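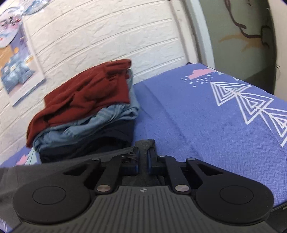 I will defend the patterned bed sheet to anyone who'll listen, and lately that's mostly people who bought plain white ones because a hotel made them feel good once.

I get it, I do. I went through my own white phase when I moved into the apartment on Montoya, and for 15 months I slept on something that looked like printer paper. Every speck showed! One cup of coffee and I was standing over the tub with a stain stick at 6 in the morning. And making the bed was a chore, since I could never tell which way the stupid thing went (the long side and the short side of a white sheet are the same side, as far as my half-awake brain is concerned).

Then I got a purple-blue one with white triangles on it, little ones inside bigger ones, and I've been a pain about it ever since. A pattern gives you something to steer by. You pull a corner, you see the triangles go crooked, you pull the other corner. My whole bed takes me less time now, and I even do it on workdays.

The other thing people get wrong is weave. They'll pay for a thread count of 505 and never once rub the fabric between their fingers. Mine has a fine herringbone in it, and I'd take that over a big number on a package any day. It gives the color some life, even in a bedroom as gloomy as mine.

My one complaint is the stores. The Gistby near me has a whole wall of beige and "oat" and one sad shelf of anything with a shape on it, down by the shower curtains. I paid $34 for a sheet I love and had to crouch to find it. Put the blue ones at eye level, please, and if you have green with triangles in a queen, I'll take two.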